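The Plunbridge Reuse Center will extend its household textile collection to every neighborhood in the town this September, following a trial that ran through the spring and early summer. Residents will be able to hand in clothing, bed linen, curtains, small bags and fabric remnants at fixed drop-off points, without booking and without charge.

The center announced the change in a notice to residents and partner groups. It replaces the earlier arrangement, under which textiles were accepted only at the main building on the Bindov road and only during the morning hours.

## Results of the trial

The trial covered two districts, Enuda and the area south of the rail line. Over 1000 households took part at least once. The center received 700 full bags of textiles in that period, and most of the contents were judged fit for further use in the same form. Items in this group were passed to the center's own shop or to partner groups that supply clothing to families, schools and shelters.

Goods that could not be worn or used again were sorted by fiber where possible. Cotton sheets and towels were cut for cleaning cloths. Wool was set aside for a buyer who turns it into felt. Mixed fabrics with heavy coatings remain difficult to place, and the center continues to look for an outlet for them.

Participants were asked to complete a short form at the end of the trial. The most common request was for later opening hours. The second was for clearer rules on what can be accepted, in particular for small items such as pouches, scarves and single pieces of cloth. Both points are addressed in the new service.

## What may be handed in

The center accepts clean and dry textiles of any size. Worn cuffs, missing buttons and small tears do not rule an item out. The following are welcome at all drop-off points:

- adult and children's clothing
- sheets, towels, tablecloths and curtains
- handbags, backpacks and drawstring bags
- fabric remnants of at least the size of a dinner plate
- yarn and thread, if wound and bagged

Pillows, duvets and mattresses cannot be taken. Carpets and rugs should go to the bulky goods yard as before. Items that are damp, moldy or stained with oil or paint will be refused, as a single bag in poor condition can spoil the contents of a full container.

Shoes are accepted only at the main building. Pairs should be tied together by the laces or held with a rubber band.

## Small items and remnants

Under the old rules, small pieces were often placed loose in the large containers and were lost or torn during unloading. Small items are now to be kept apart from clothing. Each drop-off point will have open bins for this purpose, and residents may bring small goods in a box or tub of their own and tip them in.

Pouches and little bags should be emptied before they are handed in. The center asks residents to check inner pockets with care. During the trial, keys, coins and bank cards were found on several occasions, and it was not always possible to return them to their owners.

Remnants do not need to be ironed or folded. Pieces with raw edges are accepted, as are offcuts of an irregular shape, provided they meet the minimum size. Shiny and metallic fabrics, which were turned away in the past, are now taken together with other remnants. They are in steady demand among school drama groups and the sewing classes held in the Khaemba hall.
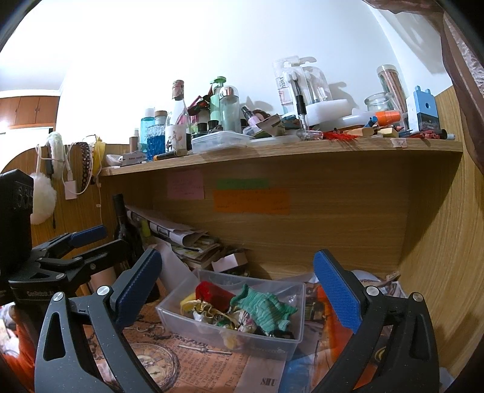 ## Opening hours and locations

There will be drop-off points in Enuda, at the Khaemba hall, beside the Plunbridge library and at the main building. The first three will open at noon and close at 7 p.m. on working days. The main building will keep its morning hours and will also stay open until 6 p.m.

Each point will be staffed while it is open. Bags should not be left outside when a point is closed. Textiles left in the open are soon damaged by rain, and the center must then pay to have them removed as waste.

Parking at the library is limited to short stays. Residents with more than a carload are asked to use the main building, where there is a covered unloading bay and carts are available. Groups clearing a house or a school store should call ahead, so that space can be set aside.

Residents who cannot reach a drop-off point may ask for a home pickup. This service is offered to older people and to people with limited mobility. Requests can be made by telephone or at the library desk, and the center will reply with a proposed time.

## Use of the proceeds

Income from the sale of sorted textiles goes toward the running costs of the service. Any surplus will be spent on the repair workshop, which opened last winter and offers help with mending, zippers and hems. The workshop has places for 98 people per season. Registration for the autumn sessions will open once the new drop-off points are in operation.

The center will also set aside a share of the remnants for local schools. Teachers may choose from the stock free of charge during school hours and are asked to bring their own bags. A list of available fabrics will be kept at the front desk of the main building and updated as stock changes.

## Changes for partner groups

Groups that receive clothing from the center will continue to do so on the present terms. Requests should now be made by type and size instead of by number of bags. The center expects this to cut down on returns, which took up much staff time during the trial.

Partner groups that wish to host a further drop-off point may apply in writing. A suitable site has a dry room at street level, a door wide enough for a cart and a person present during opening hours. Applications will be reviewed after the first season of the full service.

## Further information

A printed guide with the full list of accepted goods will be delivered to all households in Plunbridge before the service begins. Copies will also be available at the library and at the Khaemba hall. Large-print copies can be requested at either location.

Questions about the service may be put to the staff at the main building during opening hours. The former textile container on the Bindov road will be taken out of use at the end of August, and bags should not be left at that site after its removal.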